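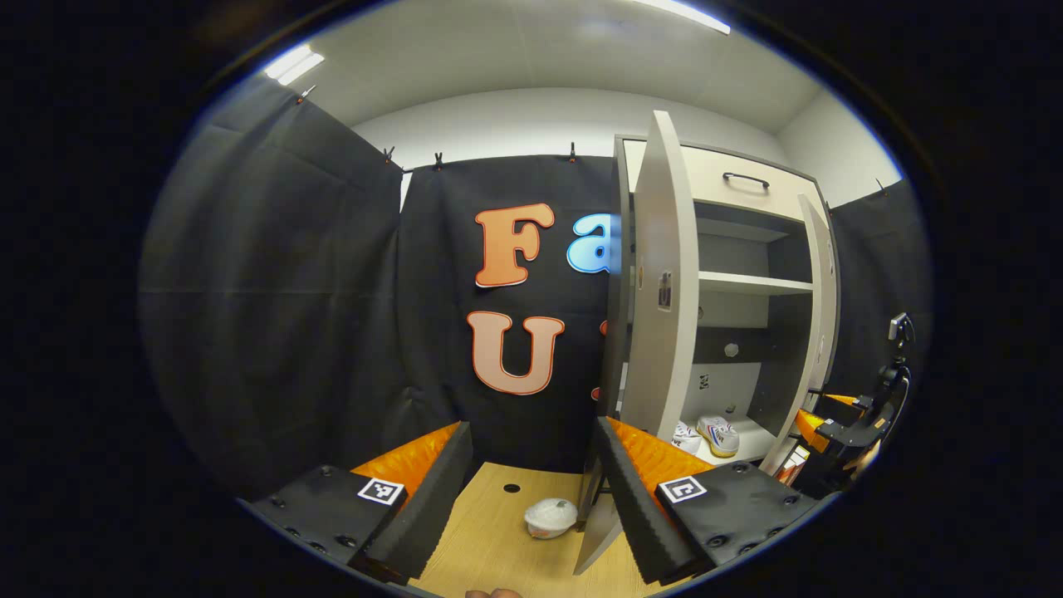 Two white sneakers on the bottom shelf, hand-held gripper open in front.

The club's data sprint passed the halfway point this week, so I am putting the numbers down before I lose the notebook page.

The target we agreed on in May was 2,000 demonstrations of the cabinet task. As of 2024-02-06 we have 446 that survive filtering. Another 21 are set aside because tracking dropped out near the end, and I may be able to recover those. Halfway refers to the calendar, not the count.

Most of the losses come from the pose estimate. Nellar, our processing script, rejects any run where the finger markers disappear for too many frames in a row. With the fingers spread wide both markers read well. Once a hand turns past the edge of a cabinet door, one of them goes dark and the width estimate drifts. I changed the interpolation to hold the last good value – crude, but the replays look better than they did with the spline.

The second problem is plain black fabric. It gives the tracker very few features to hold on to. The big cartoon letters pinned to the backdrop (F, a, U) help a lot. Runs that start facing them initialize on the first try far more often than runs that start facing the side curtains.

Changes for the next block:

Start every run with the letters in view.
Keep the cabinet doors open at the same angle within a session.
Log the foam pad condition. Worn ridges change how shoes slip, and I have no record of when the last set was swapped.

Training on Biven starts once we pass 600 clean runs. I would like to see one policy fail before we collect the rest. Config files are in the club repo under the sprint folder, and the filtering thresholds are in the readme.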